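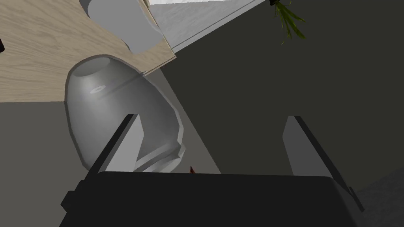 Simulated wrist view from the Kuvmont scene set, with the gripper open near a transparent glass vessel.

Stostum is a method for training robot arms to pick up transparent objects using only simulated camera views. It was developed by a research group led by Nigel Entwistle and was first run on a simulated arm called Ita. The method is mainly used with glass jars, vases, bottles and drinking glasses, which are hard for ordinary depth cameras to measure.

Background

Most grasping systems rely on a depth image, in which every point carries a distance from the camera. Clear glass gives poor depth readings. Light passes through the wall of the object and bounces off whatever lies behind it, so the reported distance often belongs to the table or the floor. Bright reflections can also leave holes in the data. Earlier attempts tried to repair the depth image before planning a grasp. Repair worked fairly well for single objects on plain tables but was less dependable in furnished rooms, where several surfaces may show through the same piece of glass.

Stostum does not use a depth image. It works from color views taken at the wrist of the arm, in which the fingers of the gripper are always visible. Because the size and position of the fingers are known, the network can use them as a fixed reference when it judges how far away a rim or a wall is.

Method

Training takes place in Kuvmont, a collection of 228 rendered indoor scenes with wood and stone surfaces, household objects and plants. Each scene is lit in several ways. The glass is rendered with a gray tint whose strength changes from one run to the next, and the shape of the object is varied by stretching its neck, body or rim.

The policy is trained in two stages. In the first, a teacher policy is given the exact position and shape of the glass from the simulator and learns to reach for it. In the second, a student policy sees only the wrist view and the joint angles of the arm, and learns to copy the teacher. The student also predicts the outline of the glass as a side task. This outline is not used for control, but removing it from training was found to lower the success rate.

The student receives the last 8 views at each step. Small movements of the wrist cause edges seen through the glass to shift differently from the edges of the glass itself, and the short history lets the network pick up this difference. No separate step for measuring this shift is included.

Results

The main test used 1,168 simulated grasp attempts in scenes held back from training. An attempt was counted as a success if the object was lifted clear of its support and held until the end of the run. Stostum succeeded in 642 attempts. A version given only one view at a time did worse in every type of room, with the largest drop where the glass stood in front of a strong edge, such as the border of a shelf or a tabletop.

Failures were sorted by hand. The most common was closing the fingers too early, before the pads had passed the widest part of the object. Wide jars were also a problem when their body was close to the full opening of the gripper, as a small sideways error brought one fingertip down on the rim.

Limitations

The published tests were carried out in simulation only. Glass in Kuvmont has a smooth, even wall, and the set has no cut or frosted pieces. Contact between the pads and the glass is modeled with a single friction value, and breakage is not modeled at all. The shapes are built from a limited number of flat faces, so that curved outlines can look slightly angular up close. Entwistle has noted that a network might learn to depend on these corners, and later versions of the scene set use finer shapes.

Related work

Kongkaew, a later method from the same group, keeps the two training stages but adds a second, fixed camera. It was designed for glasses standing close together, a case that Stostum does not cover.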